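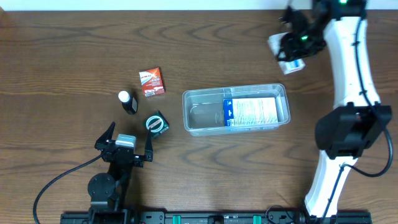
Do clear plastic bins make a household tidier? They make it easier to see how untidy the household is, and most of us stop there and call it progress.

I own more of them than I would like to admit. The first came from Sokberg, the big home store out by the highway, on a Saturday when I had gone in for a shower curtain. It was see-through, with rounded corners and a good solid rim, and it cost less than lunch. I took it home, put it on the table and felt competent for most of the afternoon. By November I had eleven.

The theory behind the clear bin is simple enough. We lose things when we can't see them, so we should be able to see them. Put your cold tablets and your spare batteries behind transparent walls and you will never again buy a second box of something you already have. It's a nice theory. It was clearly worked out by someone who takes things out of their packaging, or who stores only lentils.

What I have is small boxes. Small boxes covered in small print. Lay one flat in a bin and you get a fine view of the panel listing everything the product might do to you, in gray type fit for ants. Turn it over and there's the same information in another language. The name of the stuff is on the one side pressed against the plastic, so you lift the whole bin over your head and read it from underneath like a mechanic. I have done this at 2 in the morning with a cough.

Then there is the question of what goes in first. Put one box in an empty bin and it looks lost. Half the bin is showing you the table. The remaining items sit outside, waiting, and each of them raises a point of order. Does a little bottle with a round cap stand up or lie down? If it lies down it rolls. If it stands up the bin won't slide back under the shelf. Does the red box belong with the green box because they are both boxes, or apart from it because one is for the stomach and the other is tea? I have seen a grown adult, whom I will not identify beyond saying that I shave his face, spend an entire evening on this and end with the first box in the bin and everything else on the table.

The catalogs don't help. Sundow sends me one every few weeks, having somehow heard about the shower curtain. In its pages every bin holds one kind of thing, and the things match. There is a bin of white towels. There is a bin of lemons, which I take to be a cry for help. You will not find the bin every real home contains, the one with a thermometer, a bottle of something brown, three takeout menus and the key to a bicycle sold years ago. Hudico goes further and will sell you a set of 36 in graded sizes for the whole house, plus labels. Labels, for a box whose entire selling point was that you could see inside it.

I raised this with the young man at the Sokberg counter and he said a lot of people like the labels. I'm sure they do. I bought the labels.

My grandmother kept everything in cookie tins. There was no seeing into a cookie tin, and the picture on the lid was a lie, as any child who has opened one and found thread will tell you. She could lay her hand on a button in 2 seconds. She had put things in the same tins for 55 years and knew them the way you know your own stairs in the dark. Her system had cost her nothing beyond the price of the cookies, and she'd had the cookies.

Somewhere between her and me, we were persuaded that a place for everything was a thing you could buy. I pay for the walls and hope the habit comes with them. When it doesn't, I decide that I got the wrong size, and back I go to the highway. There's a bin in the Olaniyan range with a divider down the middle, and I have caught myself thinking that a divider is what's been missing from my life.

I don't want to be unfair. A clear bin is a fine object. It wipes clean, it stacks – up to a point – and when you drop it, it bounces, while my grandmother's tins went off like a burglar alarm. If you own around 3000 small things, and I suspect that most of us do, some of them have to go into something. I'd only ask that we stop treating the moment of putting a box in as the hard part. The hard part is in March, when you use the last of whatever it was and have to decide whether to throw the box away. I have never once thrown the box away. It goes back in the bin, empty, print side up, where I can see it perfectly well and believe that I have plenty left.

The shower curtain, by the way, is still in its wrapper. I know exactly where it is.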